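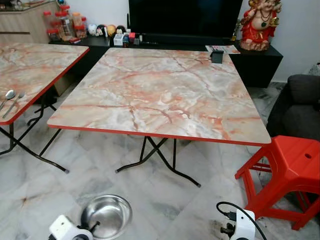 We make a two-arm kit that learns to do table chores, and we named it Groltum, mostly because every name we liked better was taken. Stonent is the company, Groltum is the product, and I'm the one who answers the email, packs a fair number of the boxes and writes pages like this one. What we care about is robots that can cope with a regular home. I don't mean a mock kitchen with gray walls and one perfect cube on a perfect bench. I mean a living room with a shiny tile floor, a folding table with orange veins running through its marble pattern, a steel bowl down on the floor, a fork and spoon over on another table and a smiling Buddha in a red robe next to the TV. I love a room like that! It has glare, it has clutter, and it has furniture that somebody picked because they liked it.

We started out at Valbridge, in the back half of a building that used to be a print shop (the floor still has ink in it near the loading door). Back then we fixed other people's automation. Bottling lines, label machines, a very stubborn tray sorter. It was decent work and it taught us a lot about cables, which I'll come back to. The first Groltum was something we put together in the evenings out of parts from that job, and it was awful. It could pick up a sponge. It couldn't put the sponge down where you wanted it, and one November it held on to the same sponge over a whole weekend.

The one we sell now is our second full design, and it's a different animal.

What you get

The basic kit has 2 arms, 2 white wrist modules with grippers, a head-height camera, the control box, a power supply and all the cabling. You also get a starter set of trained tasks: setting out cups and bowls, putting flatware down side by side, moving light dishes from one spot to another and clearing a small table. The arms clamp to our rolling stand or to your own, if yours is heavy enough. I'd go with ours. People try to save money on the stand and then write to me about wobble.

The software is called Ticona. It runs on a normal desktop computer with a decent graphics card, and it's what you use to teach the arms new jobs. You guide them through a task, Ticona records it, and you do it again with things moved a little. Then you do it again. A simple job like placing a cup takes 25 good demonstrations before I'd trust it. Setting a whole place, with bowls and flatware, takes 200. I know that sounds like a lot of spoons. Put some music on.

Every kit is run for a full day in our shop before it ships, and we send you the log from that run so you can compare it with what you see at your place.

Who it's for

Our customers are mainly small labs, college programs, a few high school tech clubs with a generous budget, and companies that are working on home help of one kind or another. We've also sold a handful to people who just wanted one in the den, and I have a soft spot for them. If you've never wired anything up before, you can still do this, but give yourself a slow weekend and read the setup guide all the way through first. (I wrote it. There's a part about grounding that everybody skips. Please don't skip it!)

If you need a machine for a factory line, we're the wrong shop. Groltum is slow on purpose and it's meant for light stuff. Each arm is rated to lift 700 grams, so a full cup of coffee is fine and a cast iron skillet is not.

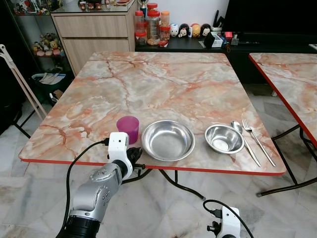 Can Groltum handle shiny metal dishes?
Steel bowls and flatware are part of the starter set, and the arms do well with them in most rooms. Strong sun coming in low across the table will still throw the camera off, so pull a curtain or move the table a bit if you start seeing missed grabs.

What we do besides sell boxes

We also do setup visits and what we call practice sessions, where we bring a kit to your space, teach it a job you picked and leave you with the recordings. Lots of people book one before they buy, and I think that's smart. You find out very fast if your doorways are too narrow for the stand or if your outlets are all on one wall. The fee for the session comes off the price if you go ahead with a kit.

Repairs come back to Valbridge. We keep spare wrists on the shelf, and we can usually swap one and have it back on the truck in a few days. Grippers you can change yourself with the hex key in the lid of the case. The finger pads wear out, they're supposed to, and we put two spare pairs in with every order.

And the cables! I said I'd come back to cables. On our first design they ran too tight, and they tugged at the wrist whenever an arm reached out far. Now we leave a loose loop at each one. It looks a little shaggy next to the glossy machines you see at trade shows. It has also cut our repair mail way down, so the loops are staying.

How we work

We're a small team and we plan to stay that way for a while. We don't have a sales department. Write to us and you'll get someone who has had a wrist module apart on a bench that same week. I can be slow in the mornings, when the shop is loud, and I'm much quicker after 3 p.m.

We put known problems on the support page as soon as we can repeat them here. At the moment the two big ones are clear glasses, which the camera has a hard time finding against a pale table, and thin paper napkins, which stick together and come up in a clump. There's a Ticona update in testing for the glasses. The napkins I can't promise anything on yet.

Anything you record in your own home or lab belongs to you. Ticona saves it to your machine and doesn't send it to us. If you'd like to share some of it to help with training, there's a switch for that in the settings, and it's off when you get the kit.

Want to see one running? Write to the shop and tell me what's on your table and what you'd like done with it. Rough measurements of the room help a lot, and so does a note about stairs.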